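Unit 6: Demonstration by hand and by remote control

Wakgate Robotics Program, second-year stream
Handout revised September 7, 2022

Reading before the lab: chapter 4 of the course notes, and the Ardale arm safety sheet. The safety sheet has changed since January, so read it again.

6.1 What counts as a demonstration

For this unit, a demonstration is a time-stamped record of one complete attempt at a task, from a defined start pose to a defined end condition. It contains joint positions, the gripper opening, the commanded action at each step and the camera streams. A recording that lacks the commanded action is a log. It may be useful for diagnosis but it cannot be used for training in the exercises below.

Two methods of demonstrating are covered. In kinesthetic teaching, the operator holds the arm and moves it through the task while the motors compensate for gravity. In teleoperation, the operator moves a separate device and the arm follows. The simulator supports teleoperation only. The Dhillon bench arm supports both.

6.2 Kinesthetic teaching

The operator's hands are on the arm, so contact forces are felt directly. Insertion and wiping tasks are usually easier to show this way. There are three costs. The operator's body enters the camera view and will not be there at run time. The recorded joint torques include the operator's push and should be discarded unless a wrist sensor sits beyond the point of grip. The gripper has to be opened and closed by a button or pedal, and beginners tend to press it late.

Hold the arm at the two marked collars. Do not steer it by the fingers. Fingers bend slightly under side load, and the offset appears in the recording as a pose error that no amount of later filtering will remove.

6.3 Teleoperation

The lab uses a leader arm of the same joint layout as the follower, running the Indmont bridge. Commands are sent at 60 Hz and images are stored at 30 frames per second. The alignment script takes the last command before each image. Do not interpolate gripper commands, as this produces half-open states that were never sent.

Delay matters more than most students expect. A fixed delay can be learned around. A varying delay makes the operator wait, then overshoot, then correct, and the corrections are stored along with everything else. Check the delay plot before every session and stop if the trace is uneven.

6.4 Working in the simulator

The sorting exercise is done from the wrist view alone. The overhead and side views are turned off in the operator's window so that the operator has no information the policy will lack. Expect to lose sight of a target on the final approach: at close range the finger covers much of whatever it is reaching for. In the view below, the left finger hides much of the red object in the compartment, and the small blocks in the yellow bin are still in clear sight.

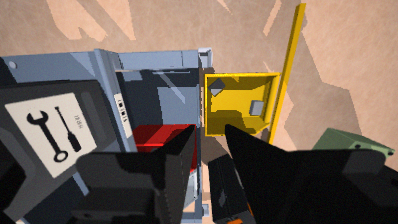

A student in an earlier intake objected that restricting the operator to the wrist view makes the demonstrations worse, and that a clumsy demonstration with honest inputs may teach less than a smooth one made with every camera on. The objection is reasonable. The answer depends on what the policy has to do when the target is covered. If the operator had a side view and drove straight in, the data shows a confident motion with no visible cause. If the operator had only the wrist view, the data shows a pause, a small retreat or a change of approach angle, and the policy can copy these. Groups that want to test the point may record both sets and report the comparison in section 3 of the write-up.

Lighting in the simulator is randomized between episodes. Hard shadows may fall across the floor and into compartments. Do not reset an episode on account of poor light. Reset only if an object has left the reachable area or the physics has failed, for instance where two bodies overlap.

6.5 Conduct of an episode

Start from the home pose with the gripper open.
Hold still for one second so the start can be found automatically.
Approach, grasp, lift clear of the rim, move, lower, release.
Return to the home pose before pressing stop.
Mark the episode as success, failure or void.

Failures are kept. A missed grasp followed by a recovery is marked as a success if the end condition is met, with the retry flag set. Void is reserved for equipment faults and accidental starts.

Keep the speed even. Students who have practised a good deal tend to speed up through the set, and the later episodes then differ from the earlier ones in a way that has nothing to do with the task.

6.6 Quantity and variation

Each group records 17 episodes on the bench arm and shares the pooled simulator set of 1000. Change the object positions between episodes using the placement sheet. Positions chosen by eye cluster near the middle of the workspace.

Approach each object from the same side throughout unless it is blocked. If half the episodes come from the left and half from the right, a policy trained by simple regression will average the two and may drive straight down between them. Unit 7 deals with models that can represent both.

6.7 To hand in

The episode folder, unedited.
The delay plot for each session.
The marking sheet, with the retry flags filled in.
A write-up of no more than four pages, including one failure described step by step from the recorded commands.

Bench bookings are made through the program page. Bring the signed safety sheet to the first session.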